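Teaching by Hand: An Afternoon at the Kinum Open Day

8/23/18

The demonstration hall at Kinum is a converted print shop with a loading door at one end and a row of black-curtained booths along the other. On most days it is closed to outsiders. For the open day the company let in visitors in groups of 10, gave each group 28 minutes on the floor, and assigned an engineer to answer whatever was asked. The handout was one sheet, printed on both sides, and most of it concerned the parking.

Kinum builds manipulation systems for commercial kitchens and small dish rooms. The work is divided into two programs. Bandia covers the arm, its controller and the safety layer. Alcombe covers everything that happens before an arm is involved: collecting demonstrations, checking them, and turning them into something a policy can be trained on. The open day was mainly an Alcombe event, and the arm was run only twice while our group was inside.

The method is simple to state. An operator holds a gripper with a camera fixed to it and performs a task by hand. The camera records what the gripper sees. Software then recovers the path of the gripper through space and the opening of its fingers at each moment, and those two signals, paired with the video, become a training example. The same finger geometry is later mounted on an arm, with a camera in the same relative position, so that the view during deployment matches the view during collection as closely as the hardware allows.

Matching the view matters more than visitors tend to expect. An earlier Kinum rig used a camera on a fixed stand, and a policy trained on its recordings failed when the stand was bumped. With the camera on the tool, there is no stand to bump. The price is a picture that moves constantly and is often half filled by the fingers themselves. A very wide lens makes up for part of this. Objects at the side of the table stay in view while the gripper is working in the middle, and enough of the surroundings remains visible for tracking.
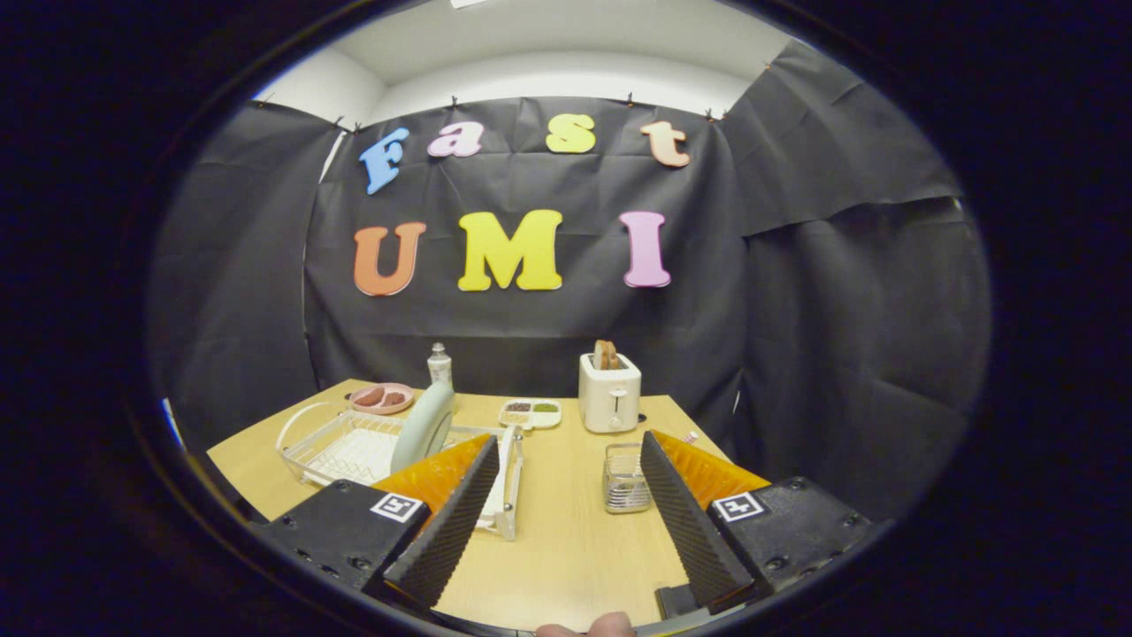
Finger opening is handled separately from position. Each side of the gripper carries a square printed marker, and the distance between the two markers gives the width. Kinum checks this against a caliper before each session. The engineer showed us the log, which had a column for the measured width, a column for the computed width, and a third for initials. Sessions with a mismatch above the limit are thrown out whole. There is no attempt to correct them afterward.

The fingers are soft enough to bend around an object, with ridged pads on the gripping faces. We were allowed to handle a spare pair. They give noticeably under light pressure and stiffen near the base, and the engineer described them as the part that is replaced most often. Pads are inspected at the start of each shift and swapped when the ridges round off. A worn pad changes how far a plate slips before it is held, and the policy has no way of knowing that the pad is worn.

Visitors could try collecting a demonstration. The assigned task was to move a plate from a rack to a marked spot on the table and release it. I needed three attempts. On the first I let the plate go while it was still slightly above the table, and on the second I closed the fingers too early and pushed the plate instead of grasping it. The third was accepted by the software, although the engineer noted that it was slow and would probably be given a low weight. Experienced operators finish the same motion in a fraction of the time and do not look at their hand while doing it.

Collection speed is the main argument for the approach. Kinum previously drove an arm remotely to gather data, and an operator could complete up to 18 usable runs in an hour. The hand-held tool is considerably faster, in part because there is no arm to reset and no emergency stop to clear. The current dish handling set holds 4,000 demonstrations, all of them recorded without an arm in the room.

There are limits, and the staff were direct about them. A person can reach into positions that the Bandia arm cannot. A wrist that turns freely will produce paths that run past a joint limit, and those have to be filtered out before training. Speed is a second problem. Human motion is quick and uneven, and recordings are replayed through a feasibility check that rejects anything the arm could not follow. Latency is the third. The arm responds to a command slightly late, and the policy has to send its commands early by the same amount. That delay is measured separately for each arm and stored with its calibration file.

The two arm runs we saw gave mixed results. In the first, the arm picked a plate from a rack, carried it level, and set it down with a short pause before release. In the second, it approached the plate from a poor angle, backed off, and tried again from the same angle. The engineer stopped it after the fourth try. The overhead lights had been dimmed between runs for another group's presentation – a plausible cause, though it was not confirmed while we were there.

Kinum has placed one trial unit outside the building, at Song, a restaurant supplier that operates a test kitchen a short drive away. It has been there since March. It handles plates and trays only, works behind a light curtain, and is switched off when the kitchen is full. Cups are planned next. Glassware is not planned, and the engineer declined to give a date for it.

The company expects to hold another open day next year. Sign-up will be by email, and closed shoes are required on the floor.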